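Laundry at Pandmont Apartments: Frequently Asked Questions
Updated January 28, 2019

These are the questions the Dunley office gets most often about the stacked laundry units in the apartments. If yours isn't covered, use the contact form and we will add it if enough people ask.

Which apartments have their own machines?

All the studios and one-bedrooms on the Dunley side. The larger apartments on the Moussa side still share the laundry room on the ground floor, and the shared room has its own rules posted by the door.

Why is the unit in the bedroom?

The water and drain lines in the studios run along the bedroom wall, and the closets were too shallow for a full-depth machine. The unit stands in the open, a short way from the bed. Leave enough floor between the two for the doors to swing and for a basket. If you bring your own bed frame, measure before you move it in. We ask for 30 inches of clear floor in front of the machines.
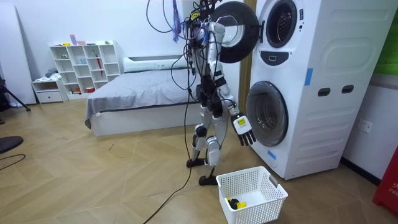 Can I keep a basket on the floor in front of the unit?

Yes, while you are loading or unloading. Between loads, please put it somewhere else. The light wood floors scratch, and a basket that gets dragged every day will leave a track. Felt pads are available from the office at no charge.

Can I move the unit to another wall?

No. The hoses and the power connection are fixed in place. If the position is a real problem for you, ask about a transfer to a different floor plan.

What does the round door do when I start a load?

It locks and stays locked until the cycle ends. On most programs it takes a minute or two after the drum stops before you hear the click. Do not pull on it during this time. A broken latch is the most common repair we pay for, and if the latch was forced, the cost goes on your account.

Can I add something after the cycle has started?

Press pause and wait for the click. If the water is above the bottom of the glass, the door will stay locked and you will have to wait for the next load.

How much can I put in at once?

Fill the drum loosely, no more than three quarters full. You should be able to fit your hand in on top of the clothes. Bedding is the usual trouble. A queen comforter will go in if you push, but it won't get clean in the middle and it throws the drum off balance. Take it to the Stornora laundromat across the street, which has large front loaders.

Is it safe to put tall or hard things near the door?

Keep bottles, cans, mop handles and anything else that can tip over away from the glass. The door glass is tough but it does chip at the rim, and a chipped door has to be replaced whole. The same goes for the front panel, where the white finish shows every knock. Store detergent on the shelf in the bathroom - not on top of the unit, where it shakes loose during the spin.
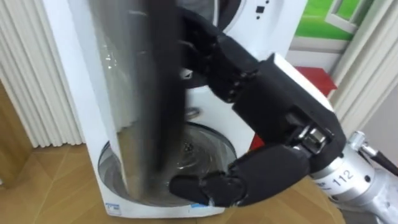
One tenant wrote to say that the bathroom shelf is too narrow for the big detergent bottles and asked whether a floor caddy would be all right. It would, as long as it stands beside the unit, clear of both doors. Another asked about magnetic racks on the side panel. We don't allow those, as they rub the finish and fall off when the washer spins.

What detergent should I use?

Any liquid or powder marked for high-efficiency machines. Use half of what the label says. The water in the building is soft and too much soap leaves a film on the rubber around the door. Pods are fine, but put them in the drum first, under the clothes.

Do I have to sort by color?

It's up to you, but we hear about it when people don't. New black clothes lose dye for the first few washes, and bright yellow and other strong light colors pick it up fast. Wash a new cleaning cloth alone the first time. Microfiber cloths should also be kept apart from towels, as they collect lint and stop working well. If you are going to mix, use cold water and take everything out as soon as the cycle ends. Dye moves most when a damp load sits in a heap.

I can't find a sock or a small cloth. Where did it go?

Look in the fold of the black rubber gasket first. Pull the lip back with your fingers and feel all the way around, including the top. Then turn the drum by hand and check again. Small things also stick to the back wall of the drum after a fast spin, and dark ones are hard to see against other dark laundry. A flashlight helps.

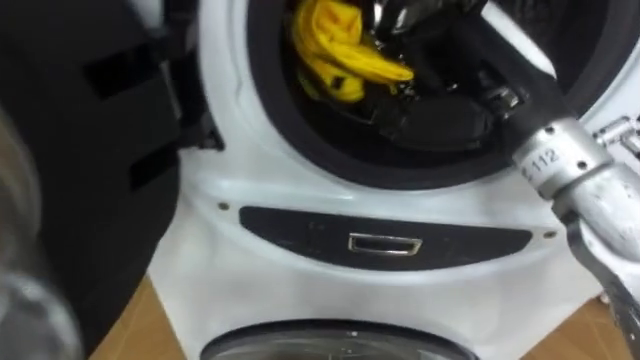

How do I clean the rubber gasket?

Wipe it with a damp cloth once a week and dry the fold at the bottom. Once a month, run an empty hot cycle with a cup of white vinegar. Don't use bleach on the rubber.

Should I leave the door open?

Yes, a few inches, whenever the machine is not in use. Closed up, it will smell within days. If you have a small child or a cat, close it and open it again when you can keep an eye on it.

What hours can I run a load?

From 8 in the morning to 9 at night. The spin can be heard in the apartment below, and the 800 setting is a good deal quieter than the fastest one.

The machine stopped and won't drain. What now?

Turn it off, wait 20 minutes, and run drain and spin with nothing added. If there is still water behind the glass, report it on the repair form and include your apartment number. Don't open the filter flap yourself. It lets the water out onto the floor, and we have had boards to replace for that reason.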